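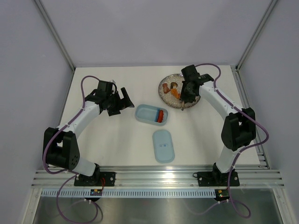
Lunch at the white table: light blue container and speckled gray plate.

Nekeo Brings the Jukon Lunch Box Home to Estalstead Families in Time for the New School Year

ESTALSTEAD — Nekeo, the family-owned maker of everyday kitchen goods, is delighted to announce that its Jukon lunch box will go on sale this August at the Wijaya kitchen store on the old market square, and at 83 independent housewares shops around the region. The light blue box, which comes with a matching lid and a smaller insert tray in a deeper blue, has been a long time in the making, and everyone at the company is very happy (and, it must be said, a little relieved) to see it finally heading out the door.

The idea for Jukon came from the most ordinary place there is, the kitchen counter at a quarter to seven in the morning. When Nekeo began planning the box, it asked local families to tell us how lunch gets packed in their homes, and 153 households were kind enough to write back, some of them at great length. They told us about crackers that had gone soft by noon, about grapes that found their way into the sandwich, and about drawers full of lids that fit nothing at all. More than one parent sent along a drawing. We read every page, and we have kept the drawings.

What came through again and again was that people wanted a box with one good, open space, and a little help keeping one thing away from another. Many of the boxes already on the market are divided into so many small sections that a plain sandwich has nowhere to go. Jukon takes a simpler road. The box is a rounded rectangle with softly curved corners, and the insert is a single narrow tray that can be lifted out and washed, or left in the cupboard on days when lunch is leftover noodles and the whole box is needed. 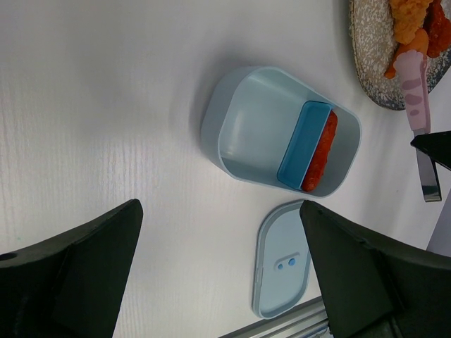

The tray sits lengthwise along one end, so a sausage or a few carrot sticks can be tucked in next to it, and there is still plenty of open floor left over for whatever else the day calls for. Families who tried the early boxes at home found their own ways of using it. One household keeps the tray for berries and nothing but berries. Another packs it with rice and puts the vegetables in the big space, and we are told the arrangement is not open for discussion.

"We wanted a lunch box that a sleepy person could pack and a hungry person could open," the Nekeo design team said. "We have all stood there with the bread in one hand, looking for a lid with the other. If this box makes that part of the morning a bit kinder, we will be very pleased with our work."

The lid was the part that took the longest. It went through 4 versions before the team settled on the present one, a rounded shape in the same pale blue as the box, with a thin raised rim and a small recessed oval panel near the middle. Its color was chosen to match the box so that the two are easy to pair up again after a trip through the dish rack — a small thing, perhaps, but one that the letters from families mentioned more than any other.

Wijaya will set aside its front table for Jukon through the end of September. Visitors are warmly invited to come by, handle the boxes, try the tray in and out, and bring along a lunch from home to see how it fits. On Family Packing Morning, which begins at 9:30 a.m., there will be bread, fruit and cooked sausages laid out on plates, and children may pack a lunch of their own to take with them. There is no charge and no need to sign up, although the store does get busy before noon.

To go with the box, Nekeo has put together a 64-page booklet of lunch ideas drawn from the families' letters, with recipes that use what is usually already in the refrigerator. It will be free with each Jukon bought at Wijaya while copies last.

About Nekeo
Nekeo designs lunch boxes, storage containers and other useful things for the home kitchen. The company is based in Estalstead.

Press contact
Nekeo Press Desk, Estalstead
Sample boxes and copies of the booklet are available to reviewers on request.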